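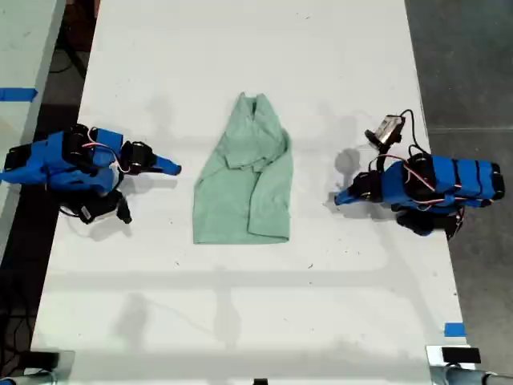
Two arms in blue plastic with a part-folded T-shirt between them on a white table.

Review: Weltik two-arm bench kit, bought for garment folding trials

Jul 28, 2025

Price as ordered: 1,787 pounds, before bench, lighting and spares
Supplied by: Carnwood
Use: folding shirts and small textiles, development work only
Verdict: buy, if you have staff time to spend on it

This review is written for people who have to put a figure in a budget line and defend it. The Weltik kit is sold as a low-cost pair of tabletop arms, and the purchase price is low by the standards of anything with two arms. The purchase price is also the smallest part of what we spent. I have tried to set out where the rest went.

What the money buys

The order covers two arms, servos, wiring, power supplies, control boards and a bag of fixings. The links are plastic and the servos bolt directly between them. There is no outer cover, so the wiring runs over the top of each arm in the open. For a development bench this is an advantage. A suspect lead can be found by eye and swapped with the arm still bolted down. For any site where the public or untrained staff come within reach, budget for a guard, or buy something else.

The camera was a separate line on our order. We fitted one, above the wrist of the right-hand arm, and left the other arm without. The supplier's quote assumed two. I would start with one and add the second when a task calls for it, as the mount can be fitted later and the price did not change between May and our last enquiry. Ask for the longer camera cable. The standard one is tight when the wrist is at full reach, and the longer one has to loop back over the arm with enough slack to follow it.

Assembly

Weltik's sheet allows 9 hours for the pair. We needed longer, mostly in setting servo positions before the links went on. Two steps in the printed instructions are in the wrong order, and if you follow them you will have to take the wrist apart again. The corrected version is on the supplier's download page and is not mentioned in the box. Print it first.

Set aside time for calibration as a separate item. It has to be repeated whenever a servo is changed, and servos do get changed.

The grippers

The fingers we use are narrow and pointed. They suit cotton jersey, which lies flat and gives the tip an edge to get under. T-shirts are accordingly our main test item. A sleeve and side can be turned in with one arm working and the other kept clear, and the second arm becomes useful once the fold is long enough to need holding at both ends.

Thick hems are harder. Towels can be picked up well enough but the finger tends to take several layers at once. Slippery linings we have given up on for now. There is a wider finger in the catalogue, sold in pairs, and I would add one pair to the first order to avoid paying carriage twice.

Grip force is adequate for clothing and for very little else. Do not plan a mixed programme of textiles and boxed goods on this kit. If the plan includes boxed goods, the budget should include different arms.

The bench

We mount the arms facing each other across a plain white table. The spacing matters more than the sheet suggests. Too far apart and neither finger reaches the centre line comfortably; too close and the elbows have nowhere to go when a garment is being drawn back. Try the positions with clamps before drilling anything. We are still on clamps at the front corners and have had no reason to change.

White was chosen for contrast with coloured garments. It marks easily. Ours has picked up specks and scuffs, and a wipe-down is now on the weekly list. A mid-grey top would hide this but would make grey and dark shirts harder to pick out, and we fold a lot of grey shirts. White shirts are a problem on a white top in any case, and for those we lay down a sheet of dark card.

Lighting was left out of our first budget altogether. It should not have been. The overhead structure throws wide soft bands of shadow across the table, and each arm adds its own shadow beside the garment. A person ignores these. A camera-based system may read them as creases or edges. We obtained two diffuse panels from Dhanial, and the results were more consistent afterwards, though the bands have not gone completely. Sort out the lights before you begin recording anything you intend to keep, as material taken under two different lighting set-ups is awkward to combine.

Cables need floor space as well as bench space. Ours drop through the gap between the main table and its neighbour. Allow for trunking if people walk on that side. A roll of coloured tape for marking positions costs next to nothing and will be used every day.

Running costs

Servos are the wearing part. The ones at the wrist and shoulder go first. We hold spares to the value of 200 pounds and reorder when the drawer is half empty. Carnwood has been prompt with these. Plastic links have broken less often than I expected, and we now print replacements in-house in the same blue.

The larger cost is people. The kit arrives with no ability to fold anything. Each task has to be demonstrated by hand, many times, with the garment placed a little differently at the start of each run. Our first set for the T-shirt fold was 66 demonstrations, and it was too small. The resulting behaviour was sound when the collar pointed to the far side of the table and poor when it did not. The second set was larger and more varied, and the difference was plain.

If you are drawing up a plan, I would enter operator time as its own line, at a figure above the hardware. Reviewers of budgets tend to query this. Keep a log of hours from the first day so that there is something to show them.

Compared with the alternative

We also had a quotation for the Stondska pair. Those arms are metal, carry more, and come with a base plate that fixes the spacing for you. The quotation was several times the price of the Weltik kit, with a service contract that could not be removed. Repeatability is better on paper. For folding shirts on a bench I do not think we would have seen the benefit, as the cloth itself varies more from run to run than either pair of arms does.

Where Stondska would win is in a long unattended run. The Weltik servos warm up, and we rest the arms between sessions. If the work is meant to go on through a full shift, the cheaper kit is the wrong choice and no quantity of spares will alter that.

Points for

Low entry price
Everything can be reached and replaced with hand tools
Spares in stock at the time of writing
Light enough for one person to move

Points against

Printed instructions contain errors
Exposed wiring
Not suited to long runs
Standard camera cable too short

Suggested order for a first bench

Two arms, one wrist camera with the long cable, one pair of wide fingers, a spares allowance, two diffuse light panels, a rigid table with a pale top, four clamps. Add a lockable cupboard if the room is shared. Leave the second camera, the carrying case and the extended warranty off the list. The warranty excludes servos, and servos are the only thing we have needed to claim for.

We have since placed a second order with the same supplier, on the same terms, with the long cable written into it.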